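Chapter 3
Where Does a Paper Cup Go?

I used to live in an apartment in Netau with a kitchen so small that the trash can stood in the hallway. Every morning I dropped a coffee cup in it, and every morning I felt pretty good about myself, because the cup was paper. Paper comes from trees! Paper goes back to the ground! I had a whole story worked out, and it took me an embarrassingly long time to find out how many holes it had.

So let's begin this chapter with the story I believed, and then take it apart slowly. In Chapter 2 we looked at materials one at a time — glass, steel, cotton, and so on — and asked what each one was made of and how it breaks down. Now we get to the messier part, which is things made from two or more materials stuck together. Engineers call these composites, and you'll see that word a lot from now on, so write it down somewhere. Your house is full of them. Juice cartons are composites, and so are most sneakers, and so is the shiny bag your chips came in.

A typical hot drink cup is a sheet of paperboard rolled into a cone, with a second piece pressed in for the bottom. If that were all, your coffee would soak into the fibers and you'd be holding mush before you got to the bus stop. What keeps the drink in is a very thin lining, usually a kind of plastic, bonded to the inside of the board. It's so thin that you can't really feel it. You can find it, though. Leave a piece of cup in a bowl of warm water overnight and rub it between your fingers the next day, and with a bit of patience the paper rolls off and you're left with a clear, floppy skin. (Do this over a sink. I've made this mess on a desk and I don't recommend it.)

Now think about a paper mill that wants to turn old paper into new paper. The mill stirs everything into a big tank of water, a machine called a pulper, and waits for the fibers to come apart. Newspaper falls apart fast. Cardboard takes a little longer. A lined cup is stubborn, because the lining keeps water away from one whole side of the board, and when the fibers finally do let go there are scraps of plastic floating around that have to be screened out. Some mills have the equipment for that and some don't. That is the main reason two towns an hour apart can give you opposite answers to the question in the title, and both of them can be right. 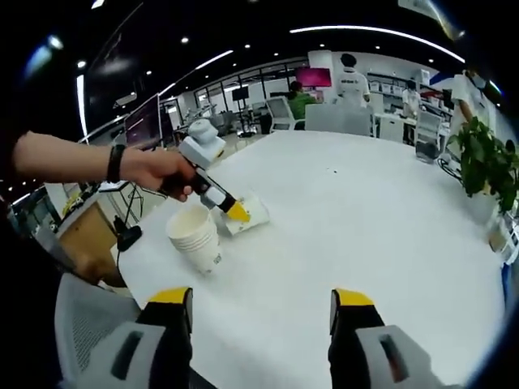
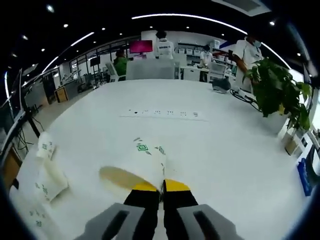
I ran into this when I moved from Netau to Miston. In Netau, cups went in the regular trash, end of discussion. In Miston, the leaflet on my door said cups were welcome in the blue cart as long as they were empty and the lids were off. Same cup, same me! I kept standing over the cart with my arm out, feeling like I was getting away with something.

The leaflet was dated Mar 19, 2023, and I still have it, because I've used it in class ever since. It's a good example of a local rule, and local rules are something we'll come back to in Section 3.4. For now, notice what it doesn't say. It doesn't say that a cup "is recyclable" in general. It says what the people running the carts in one town will take. When you read the word recyclable on a package, I'd like you to get in the habit of asking, "Where? By whom?"

There's one more piece to this, and that's the reusable mug. Surely the mug wins? Well, maybe, and it depends on you. A sturdy steel mug takes much more material and energy to make than a single paper cup does. Every time you use it in place of a paper cup, you pay a bit of that back, minus the hot water and soap it takes to wash it. Use it for years and you come out ahead. Use it twice and lose it behind the couch, and you don't. The number of uses it takes to catch up is called the break-even point, and working one out is the main job of this chapter.

My own mug is a dented green thing made by Vivwood, a present one December, and I kept a tally of its first stretch of use on the inside of a cupboard door. It got to 836 coffees before I moved and had to leave the door behind. The mug I had before that, a Bravo, made it to 56 and then met the kitchen floor. I bring up both because they'll show up in the practice problems, and I'd hate for you to think I made the numbers up to be easy to divide.

Before you go on to Section 3.1, try this. For one full day, write down every composite you throw away or put in a recycling cart. Next to each one, write the materials you think are in it, and put a question mark by any you had to guess. Keep the list. We'll need it at the end of Section 3.2, and the question marks are the part I'm most interested in.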